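A Thursday at the Mernau tram works
by Adwoa Ofori

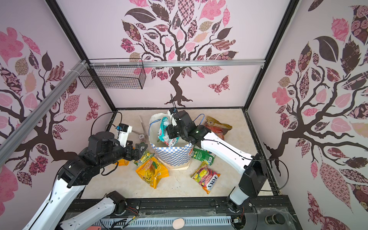 Getting there

I'd been promising myself a trip to the Mernau works ever since they started rebuilding the old Uzor trams with new batteries, and when the May open day came round I finally booked. It's a fair old way from Pasholm. I took the 366 bus to the end of the line and walked the last bit along the canal, which was lovely apart from the wind. If you go next year, sit upstairs on the left.

The workshop

We were split into groups at the gate and mine was led by Dela Fiadzo, who has been in the paint shop, the wheel shop and now the battery shop, and had a story from each of them (the one about the green primer went on a good while and I enjoyed every minute). She took us first to the stripping hall, where a tram arrives whole and leaves as a bare shell. Seats go one way, glass another, and the old motors are sent off to Brarano to be rewound.

The battery packs sit on the roof, 4 to a tram. I'd always pictured them under the floor, but Dela explained that the low floor leaves no room down there, and besides, the fitters like being able to lift them off with the overhead crane. Each tram has 2,184 cells all told, and every one is tested before it goes in. The idea is that a tram can cross the old town with no wires overhead and charge again at the terminus while the driver has a cup of tea.

I asked what happens to tired cells, as I'm sure everyone does. They go into a storage shed behind the works, wired together to run the lights and the compressors - a second life, of a gentler sort. The shed was locked while they changed a fan, sadly, so we had to make do with hearing it hum.

Out on the test track

The best part by far! We were each given a ride on the 100 metre test track, up and back, in a tram with half its panels missing. It was so quiet that we could hear the man behind me unwrapping his sandwiches. The brakes bit rather sharply at the far end and there was a good deal of laughing and grabbing of poles.

Tea was served in the canteen afterwards, with a very decent seed cake. Bring flat shoes and a jumper, as the big doors stay open all day, and book the morning tour if you can. The afternoon one doesn't include the wheel lathe.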